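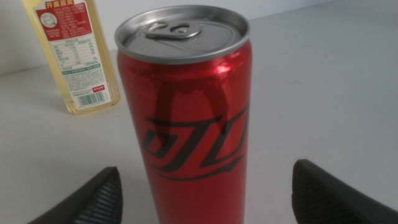

1/ The drinks table, a thread

ok so I got handed the drinks table at Isum this month. January 2019, new year, new table person. Hiếu Giáp did it all last year and his handover was one line: "cans go in the basket." That's it. That was the whole document.

2/ Current state of things. Cola. Bottled tea or juice, the yellow stuff. Water. All of it just standing around on the table wherever the last person put it down. Every morning I tidy it, every lunch it's wandered again.

3/ Slim red cans are the real troublemakers. Tall, skinny, one elbow and over they go. Lộc Đoàn lost a notebook to one before the holidays and still brings it up. So yes, Hiếu was right, cans in the basket. Fine. But what about evrything else

4/ The yellow bottle has the win-a-prize thing on the label, the open-the-cap one. Makes it the first drink to go, every time. People who don't even like it. Lâm has been collecting caps since forever and has won, by his own account, another bottle.

5/ Water is the opposite. Nobody fights over water. Clear bottle, light blue label, goes at the back near the wall and that's where it stays until someone has a meeting and suddenly needs all of it.
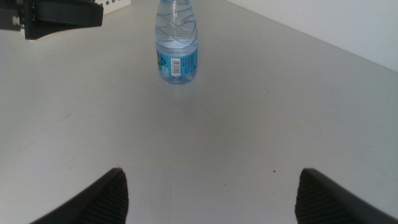 Photo: Lâm Tăng

6/ Also the tabletop. Pale gray, shows every smudge and scuff. I've tried the spray, I've tried plain soap and a cloth, I've tried the paste Huệ from Trakari swears by (other Huệ, not me). Streaks remain. Going to stop looking at it from that angle.

7/ Real question for people who run an office drinks table: sort by type or by who drinks it? My first go was by type. Lasted one morning. Cola people and water people don't stand in the same spot and they all reach across each other.

8/ Second go, which is what we have now:
cans — white plastic basket, standing up, not lying down
tea and juice — front, they go fast anyway
water — back, labels facing out
opened anything — not on my table, take it to your desk pls

9/ Standing up matters. Lying down they roll when you pull one out and then the whole basket shuffles. Standing, you grab the top and lift. I was told this is obvious. It was not obvious to the person who filled the basket before me.
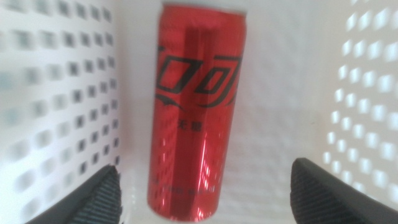
and the other thing with standing them up is you can read the front. Sugar-free says so right there, 无糖, small characters under the logo. Small enough that Hiếu Triệu has been picking up the sugar-free by accident for who knows how long and complaining the recipe changed. Turn the can so the writing faces you. Done.

10/ Got asked if I'd do a second basket, one for regular, one for sugar-free. Maybe in February. Baskets I like are at Cruickshank and it's a 30 minute ride each way for a plastic box. Someone with a car, hello

11/ Things I looked at and said no to:
wire rack — slim cans tip in it
cardboard tray — goes soft the first time something drips
the drawer — out of sight, everyone forgets, then buys more
a sign-out sheet — come on

12/ Blue caps! Meant to say. If you line the water up you can spot it from across the room just from the caps, that bright blue. I don't need a shelf label for water, the cap is the label. Best part of the whole setup and I did zero work for it.

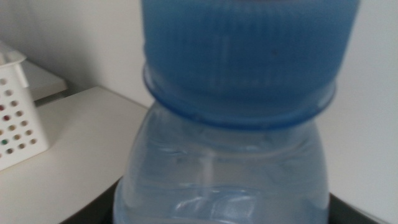
Huệ Diệp
Office coordinator and drinks table person, Isum

13/ A few replies to the replies. No we're not getting a dispenser, the Grilstead floor has one and they spend half their week wiping up under it. Yes you can put your own drink on the table, write your name on it, big. No I will not hold back a prize bottle for you.

14/ Someone asked about glass. Please no glass. The basket is plastic, the bottles are plastic, I'd like to keep it all boring.

15/ ok that's the thread. If you walk past and a can's out of the basket just put it back, it takes 2 seconds. Standing up!! Will post again if I find a decent second basket or if Lâm wins somthing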